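Clothes on the bed first: a conversation with Gumaro Magaña about folding, quilts and the small room

Oct 1, 2024

When I arrive at the flat, Gumaro Magaña is already apologising for the kettle. It takes long to boil, he says, and he has used this fact for many years as his timer. "One kettle is five shirts, if I am not talking. With you here, it will be two shirts."

Gumaro teaches the household skills evenings in our centre, and many readers know him from the mending table. He worked in hotel laundries for a good part of his life, first at a place called the Bermúdez, later at a bigger one near the harbour. Now he is retired from hotels but not from laundry. His course starts again in December, and I wanted to ask him how he does it in his own home, where there is no steam press and no long steel table.

The answer is that he does it on the bed.

"People think they need a special place," he says. "They wait until they have the special place, and the clothes wait also, on the chair. I had a student who bought a folding board, a very good one, and she kept it behind the door. I asked her, where do you put the clothes before you fold them? She said, on the bed. So then I said, you are already there."

His method, if he would allow this word, begins with tipping everything out. He does not sort the clothes in the basket. They go all together on the quilt, and he takes first whatever is on top. Trousers with an elastic waist he considers the most difficult item in a normal family, more difficult than a fitted sheet.

"The fitted sheet has a bad reputation, but it has four corners and you can find them. Elastic trousers have no corners. The waist wants to be small and the legs want to be wide. You pull the waist flat, you let go, and it comes back to how it was."

What he does is to leave the waist alone. He lays one leg on the other, smooths from the seat down to the hem, and folds the legs up in thirds towards the waistband, so the gathered part stays outside the fold. If you put it inside, he explains, you get a lump in the middle and the pile leans over.

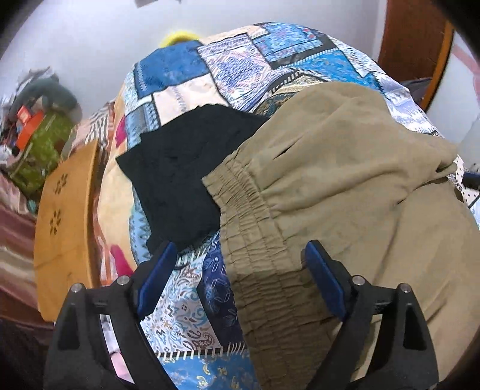 Home and Household Skills Group

Khaki is a colour he has opinions about. In the hotels all the kitchen staff wore black and all the garden staff wore khaki, and the two were washed in separate loads. At home he is less strict. He lets dark and light things lie together on the bed, a black piece half under the beige trousers, and he says this does no harm as long as they are dry when they meet.

"In the water, separate. On the bed, they can be friends."

I ask him about the quilt, because it is hard to be in this room and not ask about it. It is a patchwork in blue, turquoise, cream and white, with navy in it as well, and almost every block has another print. Some have zigzag borders, some have paisley. Here and there is a very bright pink.

"The pink was a discussion," he says. His sister made the quilt, over two winters, and he had asked her for blue only. She told him that a bed which is only blue looks like a swimming pool. "I was a little bit offended. Then I slept under it for one year, and now when I make the bed, it is the pink I look for. It tells me which way the quilt goes."

His sister bought most of the fabric from a shop called Bindley, which sold the ends of rolls by weight. Other pieces came from a box that a neighbour, Mrs. Stolov, gave away when she moved to a smaller place. Gumaro does not know any more which block came from where. His favourite is a light blue one with a gold swirl, which he thinks was meant to be a cushion.

Does he not worry, I ask, about putting a whole load of washing on top of something made by hand?

"No. She would be angry if I took it away every time. A quilt is for using. I only take care with zips and with hooks, because they can catch in the stitching. So jeans I close before they go on the bed. Bras I close also. My wife says I am the only man in the building who does this."

We speak some time about washing the quilt itself. He does it twice in a year, in cool water, with a small amount of liquid and no softener, and he dries it over two lines so the weight is shared. He would never hang it from one edge. The first time he washed it he put in a white towel as well, to see if any of the dark blue would come out, and he recommends this to everybody who has a patchwork and does not know the history of every piece.

The second shirt is finished by now and the kettle has boiled. Gumaro makes the tea and comes back to the trousers. There is a question he gets in every course, he says, and it is about ironing.

"They ask me, do I iron elastic trousers? I say, the legs if you want, the waist never. The heat makes the elastic tired. And the little pleats around the waist are supposed to be there. A student spent 25 minutes to make them flat, and at the end they were still pleats, but now they were shiny pleats."

For people who live in a small flat, he has some advice about time. He tips out the clothes in the afternoon, never in the evening, because in the evening you will be tired and you will move the whole pile to the chair. If the pile is on the bed, you must finish before you can sleep. His wife calls this blackmail. He has done it since they moved here and he says it has failed on 29 evenings, which he knows because she keeps a mark for each one on the inside of the wardrobe door.

I ask to see the marks. He says they are private.

The December course will be on the ground floor, in the room with the long windows, and the fee is 40 dollars including tea. There is an iron at every second table, but please bring your own clothes, and Gumaro asks especially for things you do not like to fold. He would be happy to see some elastic trousers, overalls, and anything with a hood. Clean, please - he was asked to put this in, after last year.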